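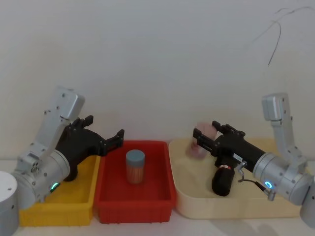
Fig. 6. Sorting bins in row order on the table. One canister stands in the red bin.

Section 6. Setting Up the Three-Bin Sorting Row

6.1 Scope

This section covers the placement and first use of the Stestell three-bin row on a flat table. It applies to the open plastic bins supplied in kit 1336. For stacked or shelf-mounted bins, see the Allberg rack supplement. Lids are covered in Section 7 and are not used during sorting.

6.2 Before You Start

Choose a table with a flat, level top. The row should stand in front of a plain wall so that items are easy to see against the background. Remove all packing film and paper inserts from the bins. Wipe the inside of each bin with a damp cloth and dry it fully.

Note: Bins from the older Matheson kit have a different rim and should not be mixed into the same row. The rims will not line up.

6.3 Placing the Bins

1. Wipe the tabletop and let it dry.

2. Set the yellow bin at the left end of the row. The long open side faces up.

3. Set the red bin directly to the right of the yellow bin.

4. Set the third bin to the right of the red bin.

5. Look along the front walls. If one bin stands forward of the others, slide it back by pushing on the front wall near the base.

6. Press down lightly on each corner of each bin. A bin that rocks has debris under it. Lift the bin, clear the table, and repeat.

Caution: Do not drag a loaded bin by its rim. Lift from below with both hands.

6.4 Assigning the Bins

Each bin takes one class of item. The factory assignment is as follows:

Yellow: items to be checked before storage.
Red: closed jars, canisters, and other upright containers.
Third bin: items to be returned to another room.

The assignment may be changed. If it is changed, write the new assignment on the Dotamgate card and keep the card with this manual. Change the assignment only when all bins are empty.

6.5 Loading Upright Containers

1. Check that the lid is fully closed.

2. Hold the container by the body. Do not lift it by the lid.

3. Lower it into the red bin until the base rests flat on the floor of the bin.

4. Start at the back and work toward the front. Place the tallest containers first.

5. Leave enough space between containers to get a grip on each one.

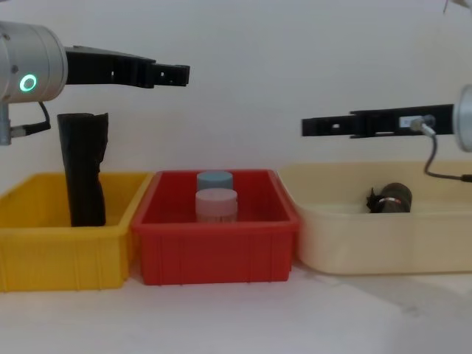 6. Stop loading when the containers can no longer be removed one at a time without moving the others. Empty the bin to its storage location before continuing.

Note: A single container will stand without support as long as the bin is not moved. If the bin must be carried with only one or two containers inside, lay a folded towel along the open side to keep them from tipping.

Caution: Do not place glass containers on top of each other. Do not load any container that is leaking or has a cracked lid.

6.6 Keeping the Space Above the Row Clear

Items are lowered into the bins from above. Do not install a shelf over the row with less than 37 inches between the tabletop and the underside of the shelf. Keep cables away from the bin openings. A cable that hangs over a rim can catch on an item as it is lifted out.

6.7 Emptying and Cleaning

1. Empty one bin at a time, starting at the left.

2. Turn the empty bin over a waste container and tap the base to release dust and crumbs.

3. Wash with warm water and mild dish soap. Use a soft brush on the ribs of the yellow bin and in the molded recesses of the red bin, where residue collects.

4. Rinse, dry, and return the bin to its place in the row.

Caution: Do not use bleach or scouring powder. Both can dull the color of the plastic. Do not wash the bins in a dishwasher.

6.8 Common Faults

Gap between bins: Slide the outer bins toward the red bin. Do not move the red bin.

Container falls over when placed: Check the floor of the bin for debris. Check that the base of the container is flat.

Bin slides during loading: The tabletop is wet or dusty. Clean and dry the tabletop and the underside of the bin.

If a bin is cracked or the rim is bent, take it out of use. Replacement bins are ordered singly by color, using the parts list at the back of this manual.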